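Sofia Peixoto
07/06/2020

A thread about practice skin, which is a thing I now have opinions on. Mute me for the afternoon if you're eating.

When I started suturing I learned on whatever was in the fridge. Chicken thighs, a banana, and once a pork belly that I'd had plans for. Bananas are very forgiving and then on day two they are not.

A proper pad costs more than a banana, but it doesn't attract fruit flies and you can leave it on the bench without your housemate asking if you're okay.

The one I keep going back to is the Lirow. It has pores! Tiny little dimples all over, and a blotchy pink that somebody in product design must have sat in a meeting and approved. I think about that meeting a lot.
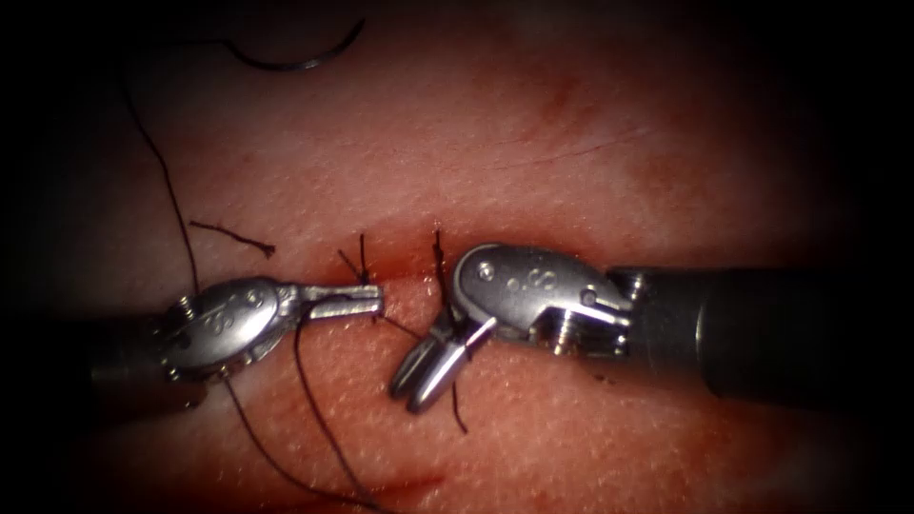
The first stitch gets all the glory. Everybody frets over it, takes a photo of it, sends it to their mum. The second one is where you find out whether you can do the same thing twice, and for most of last year my answer was no.

My old tutor Tihomir Kadrić had one piece of advice for simple interrupted sutures, which was "again". You'd tie one, look up hopefully, and he'd say "again" and go back to his crossword.

He'd have you do up to 20 in a sitting, then come past and cut them all out with tiny scissors. No comment. Just snip, snip, and then he'd take the last biscuit.

To be fair to the man, he did teach me where to put the knot. Off to one side, sitting beside the wound and not slap on top of it. I'd been parking mine right in the middle of the cut like a hat.

Things I have been told my early knots looked like: a spider, a spider that had given up, a bit of fluff, "is that meant to be there". 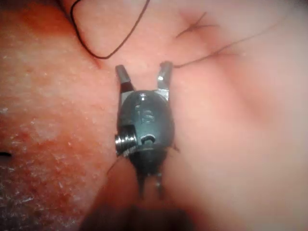
Small, black, shiny, with prongs at one end and pins at the other. Squiggle on the front.

Anyway. Tension.

Beginners pull too hard. I pulled too hard. You want the edges to meet politely, like two people at a bus stop, and what you get is a ridge you could trip on. Real skin swells afterwards, so if it's strangled on the day it'll be worse by breakfast.

Cheap pads hide this from you. I had a Dretar one for a while that was so stiff you could haul on it like a boat rope and it'd sit there looking perfect. Great for the ego. I learned nothing from it, and it smelled like a shower curtain.

Then there was the Treker, which had the opposite problem and tore if you looked at it sternly. Every stitch cheesewired straight through. I gave it to my nephew, who has coloured it green and calls it Stan.

(Stan lives on a windowsill now and is doing very well.)

What you want is something in the middle, where the thread bites a bit but holds, and where pulling too hard shows up straight away so you can feel appropriately bad about it. 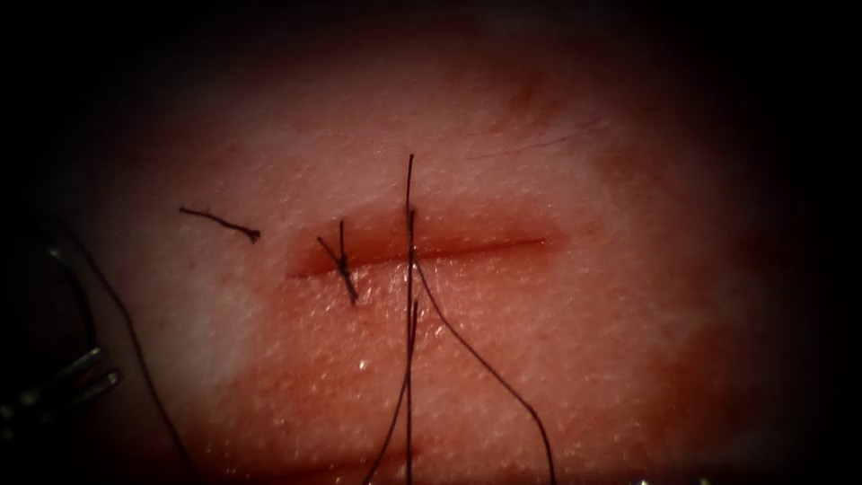
One knot tied, a second thread through, and a long tail wandering off to the right.

A word on thread tails, as I have been personally victimised by them. Leave them too short and the knot comes undone. Leave them too long and they get caught in the next stitch, and you'll be there picking at it under a lamp and muttering.

And the long end will always drift to exactly where you were going to put the needle. I don't make the rules. I've tried tucking it out of the way, I've tried speaking to it.

Dark thread on a pink pad, by the way. Someone gave me a pale one once to "challenge" me. I'm nearly 40, I have enough challenges.

Needles next. They're curved, so follow the curve. Go in square to the skin, roll it through, come out the same distance on the far side. If you shove it straight you'll bend the needle, and it'll never look you in the eye again.

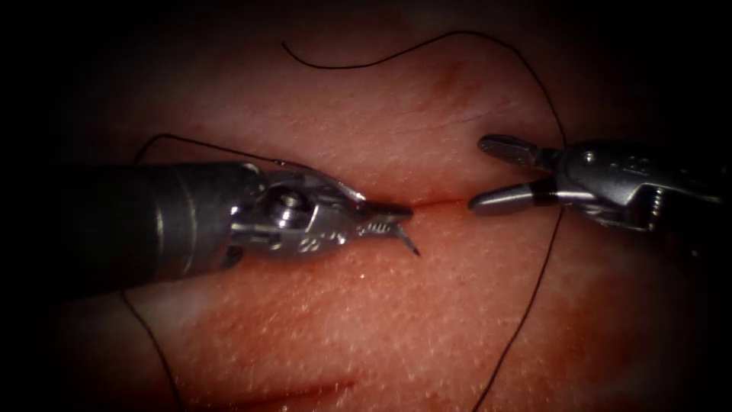 Grab it somewhere past the middle, back toward the thread end, and stay well away from the point. Grabbing the point blunts it. I did this for all of May and blamed the pad.

I wrote the pad a mildly rude review as well, and then had to go back and edit it.

Right, the kettle's boiled. If anyone has a favourite pad that isn't stiff as a thong and doesn't tear like wet bread, my replies are open – no bananas please.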